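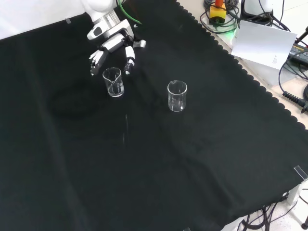

I have a drawer at home that my family calls the graveyard. It holds four travel pillows, two money belts, a clothesline made of twisted rubber and a folding hairbrush that pinched me every time I used it. So when a friend pressed a museum audio guide subscription on me before our spring trip, I smiled and thanked her and thought of the drawer. I am glad to say the Pomesura player and its little clip-on earpiece have not gone in there. They are living in my day bag, and I have things to say about them, good and not so good, so get yourself a cup of coffee.

First, what you get. Pomesura sells a small handheld player, a bit longer than a pack of gum, that comes loaded with walking commentary for museums, old houses and town centers. You choose a region when you order. Ours was northern coasts, and it came with 168 stops on it. There's one earpiece in the box, a short charging cord, a cloth pouch and a folded map that I never managed to fold up again. The set cost me $239 with shipping, and you can add a second earpiece, which I did, after my husband and I spent the first morning standing cheek to cheek in front of a case of ship's instruments like teenagers sharing a song.

You may well ask why anybody would buy a separate gadget when a phone can do the same job. I asked that too. My answer is that by two in the afternoon on a travel day my phone is nearly dead from maps and photos and texting my sister, and I don't want to be the woman poking at a screen in front of a painting. The player has real buttons. You can work it inside a coat pocket with gloves on, and in the places we were going that mattered a good deal!

Our first proper test was Prirnthorpe, a harbor town we had picked mainly for the smoked fish (wonderful, go early, bring cash). It has a maritime museum spread over three old net lofts with narrow stairs between them. The labels on the walls are short and, I thought, a little grumpy. The Pomesura commentary filled them out beautifully. It had a long piece about how the lofts were built and who worked in them, and a funny one about a lost anchor that ended up propping open a chapel door. I listened to that one twice and then made my husband listen to it, and then I told it to the couple at the next table at dinner, who were very nice about it.

The narrators are a mixed bag. There's a woman with a low, unhurried voice who could read me the tax code. There's also a gentleman who sounds as though he is announcing train departures, and he seems to have been given all the churches. You can slow him down or speed him up by holding the side button, and I found he was more bearable slightly slow. The player remembers your speed, too, so you don't have to fuss with it at each new stop.

From there we went on to Hurkon, where I had my one real disappointment. The town has a small telegraph museum that I had been looking forward to for months (my grandfather was a telegraph man, and I can still tap out my own name). The player listed it with eleven stops. When we got inside, the rooms had been completely rearranged, and the commentary kept telling me to turn left at the switchboard when there was no switchboard to turn left at. I wandered around for a good while trying to match things up. The stories themselves were still worth hearing, so in the end I sat on a bench by the window and listened to them straight through, like a radio program. It was a pleasant half hour, though I would have liked to be looking at the things being described.

Pomesura does offer updates, and I should have done one before we left. You plug the player into a computer and leave it alone for a while. The booklet says to do this before every trip, in print so small that I needed my husband's glasses on top of my own. When I ran the update back at home, the Hurkon stops had been redone, so that one is at least partly my fault. Please learn from me and do it the night before you pack.

Battery life was excellent. I charged it at the hotel every other night and never ran out, even on the long day when we did two museums, a lighthouse and a lecture we had wandered into by mistake. It charges with the same kind of cord as my phone, so there is one less thing to lose.

The earpiece took some getting used to. It hooks over the ear and leaves the ear itself open, so you can still hear your companions and, more to the point, the guard telling you the gallery is closing. On me it sat well. On my husband, who has rather flat ears (he won't mind my saying so), it slid down whenever he bent to look into a case. He fixed it with a bit of first aid tape and wore it that way for the rest of the week.

Our last stop was the Amundsen, a guesthouse with a few rooms of old skis, sledges and camp stoves on the ground floor, put together by the family who run it. It isn't in the Pomesura list at all. I mention it because the player has a feature I hadn't expected to care about — you can record your own notes, up to three minutes each, and file them under a place name. The owner was telling us about one of the stoves, and she said she didn't mind if I recorded her. I now have her voice telling the story, with the kettle going in the background, and I wouldn't trade it for any of the official stops.

A few smaller complaints. The screen is hard to read in bright sun. The volume buttons are right next to the skip button, and I jumped past the ends of a good many stories before my thumb learned the difference. The pouch is thin and has already come unstitched at one corner. And there is no way to search by subject, so if you love clocks, say, or dollhouses, you have to scroll through every town and look. I hope they change that. Half the fun of an odd little museum is finding out there is another one just like it down the road.

Would I buy it again? Yes, with the second earpiece from the start. If you take one big city trip every few years and mostly go to the famous galleries, I would save your money and rent the guides at the door. If you are like us, and you will drive an hour out of your way for a room full of net floats, it is a lovely thing to have in your pocket. We are planning a trip inland in July and I have already ordered the next region. My husband has ordered more tape.

Last updated: June 20, 2023

2154 shares | 3 comments

Related reading
Small Museums Worth the Drive
What I Pack in My Day Bag Now
A Rainy Weekend in Prirnthorpe
Guesthouses With Something to Look At
Travel Pillows: A Sad History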